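From: Bronisława Witkowska
To: bin-picking list
Date: 19 September 2023
Subject: Re: Two-finger vs. suction on bars, and the shiny bin problem

Hi all,

Sorry to be so slow with this. I had most of a reply written last week and then lost it when my laptop decided to update itself, so you're getting the second version, which is probably shorter. (Well, we'll see.)

Marciniak wrote:

> We are about to order tooling for a cell that picks rectangular bars
> out of a metal tote. The integrator is pushing suction because the
> tops are flat. I lean toward a two-finger gripper but I'm nervous
> about the corners. Has anybody run both on the same parts? Also, how
> bad is bare metal for the camera? Everyone tells me to paint it and
> I would like to avoid painting it.
>
> Thanks in advance, and please be blunt.

I'll try to be blunt, though my husband says I don't have it in me.

We've run both, on the same arm and in the same bin. The suction tool was the Velura one with the soft cups, and the finger gripper was the Iltlow, the older model with the narrow fingers. All told we logged 2,494 pick attempts between them. I'd be careful leaning on that number too hard, because the first 448 were with the Velura and a vacuum line that had a slow leak in it, and I only found the leak when I got fed up and went over every fitting with soapy water. I've left those picks out of my own comparisons and I'd ask you to leave them out too if you quote me.

Your integrator is right that suction is lovely on a bar lying flat in the open. It comes straight down, it doesn't care which way the bar is turned, and you barely have to think about the walls. Where it let us down was on the thin bars. The cup hangs over the edge if your pose is off by even a little, and then you hear that sad hiss. Wider blocks were no trouble at all. If all of yours are wide, I'd stop reading here and go with suction!

The Iltlow is fussier. It needs room on both sides of the bar, so two bars lying snugly together will stump it, and you do have to plan around the walls. But once it has hold of something it really has hold of it, and thin bars are its favorite. For a mixed bin I would pick it again.

Now, corners. You're right to be nervous. A bar that settles close to the wall leaves you nowhere to put the outside finger, and the sloping sides help less than you'd hope, because the wrist and the hoses want to be exactly where the wall is. We tilt the tool for those picks and approach from the middle of the bin. It took 34 tries at the tilt angle before I was happy, and I'm still not what you'd call delighted. Please leave yourself more cable slack than you think you need. Our cable loop is enormous and ugly and I wouldn't shorten it by an inch.

One more piece of advice, which sounds silly until you've lost an afternoon to it: clamp the bin down. Ours used to creep a hair every time a finger brushed the side, and all my careful teaching crept along with it. We have a bar clamp on the edge of it now.

As for bare metal and the camera, I didn't paint ours either. The floor is scuffed enough that it doesn't bother me much. The back slope is another story, and you'll see how it catches the light up top and goes ragged within the glare. The red bars stand out nicely against all that gray. The dark green ones make me work for it, especially the one up in the left corner by the seam.
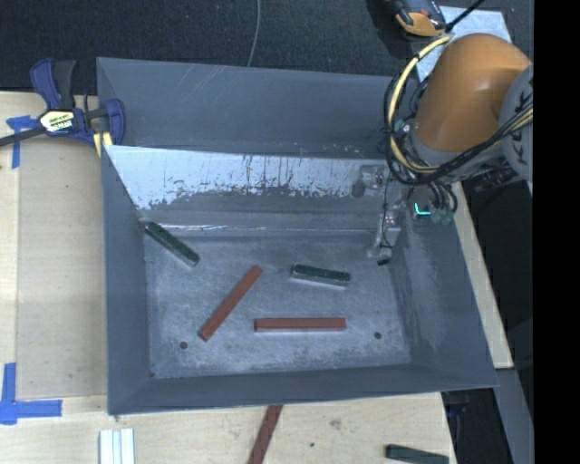

SETTINGS, SINCE SOMEONE WILL ASK

The camera stays fixed beside or above the work area, and I never put it on the wrist. Exposure is set by hand and kept low, and I let the dark blocks go a bit murky so the back slope doesn't wash out completely. The controller is the Sastard with the stock firmware. I did try 2 of its built-in planners, and the slower one gave us fewer bumps against the wall, so that's the one we run.

I haven't tried a polarizing filter yet. If anyone on the list has, on bare metal with dark parts, I would dearly love to hear how it went, and which filter you bought. Marciniak, if you send me the dimensions of your bars and the inside of the tote, I'm glad to look over the finger clearance with you before you place the order.

Warmly,
Bronisława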